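Print | E-mail

November, bench notes
By Nabila Oei

Picked up the box task again at 2 p.m. on the foam mats. Same rule as last time: both grippers in hand, start recording before touching anything, stop once the last item is let go. Farah Raju wants slower approaches. The Parsa set had too many fast grabs and the model learned to rush.

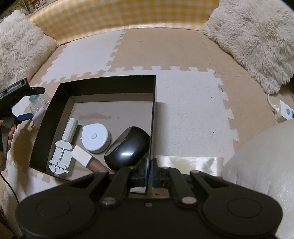
Running total is 855 takes. Threw out 12 for dropped tracking, mostly on the left hand. Kept the fumbles where the item was picked up again, and tagged them "retry".

To do: recheck finger width calibration on both sides, and change the item mix every 8 takes. Farah to upload to Wimside tonight.

This site uses cookies. Accept | Settings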